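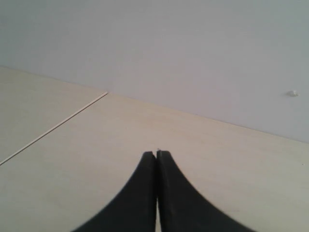

Troltham TL-4 desk lamp, long-term review

The TL-4 is a clamp-mounted task lamp with a two-section arm and a flat LED head. I bought mine in May at the regular retail price, replacing an older Strazds with a failed hinge. It has been on my drafting table since then, on most days from early morning until supper.

Assembly

The box contains the arm, the head, the clamp, a separate power supply and one hex key. The arm drops into the clamp on a plain steel post and is held by a set screw. The instructions say to tighten the screw until snug. At that setting the whole lamp swung toward the low side of my table, which has a slight slope. Another half turn stopped it, at the cost of a stiffer rotation.

The clamp jaw has a rubber pad on the upper face only. The lower face is bare metal and will mark soft wood. I cut a piece of cork to fit.

Light

I measured at the table surface with a borrowed Iltora meter, head level, lamp at full output, room dark. Directly under the head the reading was 1079 lux. Moving out toward the edge of a large drawing sheet, it fell to 221. That is a steeper drop than I expected from a head this wide, and it means the lamp has to be moved when working near the corners. The Strazds was dimmer in the middle and more even overall.

There are 10 brightness steps. The lowest three are close together and could have been one. The jump from step six to step seven is large enough to be annoying when reading on coated paper. Color temperature is adjustable on a separate touch strip, warm to cool, with no markings. There is no way to return to an exact setting except by eye. The lamp does remember the last setting after it is switched off at the head, but not after it is unplugged.

I see no flicker at any step. A phone camera shows faint bands at the lowest two.

Shadows from a hand or a ruler are single and soft-edged. The older lamp used a row of separate emitters and gave a stack of thin shadows along a straightedge, so this is a clear improvement for line work.

Arm and joints

The springs are enclosed. Balance is good through the middle of the travel and poor at full extension, where the head sinks slowly over an hour or so. The elbow has a tension knob, and tightening it fixes the sinking but makes one-handed adjustment impossible. I leave it loose and keep the arm bent.

The head tilts and rotates. The tilt joint developed a click in the second month. I wrote to Troltham on a Friday and got a reply from Ilze Navickas in their parts department, who sent a replacement nylon washer without charge. The washer removed the click. It took ten minutes to fit and the head has to come off to do it - note which way the cable loops before pulling it apart.

Heat and power

The head gets warm at full output and can be held comfortably. The power supply is warmer than the lamp. It is also large, and covers the neighboring outlet on a Flomirside strip. At 100 percent there is a faint hum from the supply, audible in a quiet room and gone by step eight.

Compared with the Strazds

Brighter, cleaner shadows, better clamp. Less even coverage, worse controls. The Strazds had a knob with numbers on it, and I would take that over the touch strip.

Recommended for small work in one spot. For full-size sheets, look for a longer head or plan on two lamps.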